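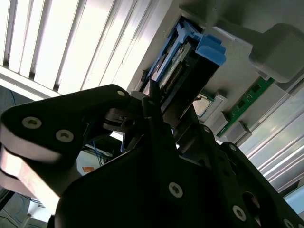 Section 6: Cleaning the dust out of your desktop tower

If your Mollach tower has started to hum louder than it used to, chances are it just wants a good cleaning. Set aside an unhurried hour for this (a Monday evening with the radio on suits us fine) and take it one step at a time. The job is easier than it sounds, and most people who have done it once don't mind doing it again.

You will need a Phillips screwdriver, a can of compressed air, a soft paintbrush, and a saucer for the screws.

1. Shut the computer down from the menu and wait for the lights to go out. Switch off the power supply at the back, then unplug the cord from the wall.

2. Unplug everything else. If you're worried about what goes where, put a bit of masking tape on each cable and write yourself a note.

CAUTION: Never open the power supply itself. It can hold a charge long after the cord is out, and there is nothing inside for you to fix.

3. Carry the tower to a sturdy table with decent light and lay it down gently, with the removable side panel facing up.

4. Take out the panel screws and drop them in the saucer. Slide the panel toward the back, lift it away, and lean it somewhere you won't kick it.

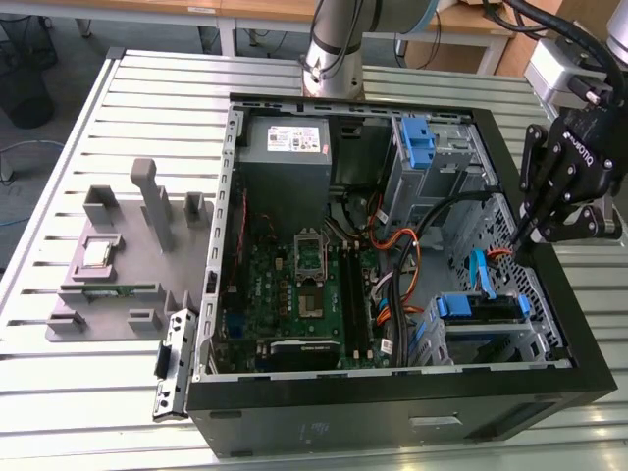
Tower on its side with the side panel off.

5. Touch a bare metal part of the chassis before you reach in, and do it again every so often while you work.

6. Hold each fan still with a fingertip and blow the dust off in short bursts. Keep the can upright, or you'll get a cold wet spray where you don't want it.

7. Use the brush for whatever the air leaves behind, going lightly over the motherboard. Please don't be tempted by the vacuum cleaner!

NOTE: Homes with pets or a wood stove may need this every 180 days or so. Otherwise once a year, say each January, is plenty.

8. Put the panel back, stand the tower up, and reconnect your cables. If it won't start, check the switch at the back first, then turn to Section 9.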